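Prilten opens textile mending room in Clekadville

September 7, 2018

Prilten, the household repair charity, has opened a mending room at its Carvalho Street building in Clekadville. Residents can bring in clothes, soft furnishings and fabric toys and have them looked at free of charge.

The room has 2 long work tables, a rack for finished items and a set of drawers for thread, buttons and zips. It was fitted out in August and can take up to 70 items a week. In the past year the charity's existing repair desk handled 629 items, of which 324 were made of fabric.

"Fabric was more than half of what came through the door and we had nowhere to spread it out," said Madalena Gouveia, manager of the Clekadville building. "Shaggy and velvety materials need a good flat surface and decent light before you can find a split seam."

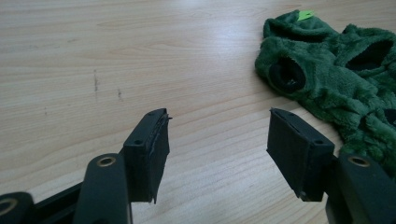 Dark green fabric on a pale wooden tabletop.

Items should be clean and dry when they are handed in. Each is given a numbered tag and the owner receives a matching slip. Small repairs are normally ready within a week. Leather, wetsuits and electric blankets cannot be accepted.

Albertina Lobo will run the room from Tuesday to Saturday. She previously taught sewing and alterations at the Prendo centre.

The mending room is open from 10am to 4pm. No appointment is needed for up to three items. Larger loads, including curtains, should be booked at the front desk.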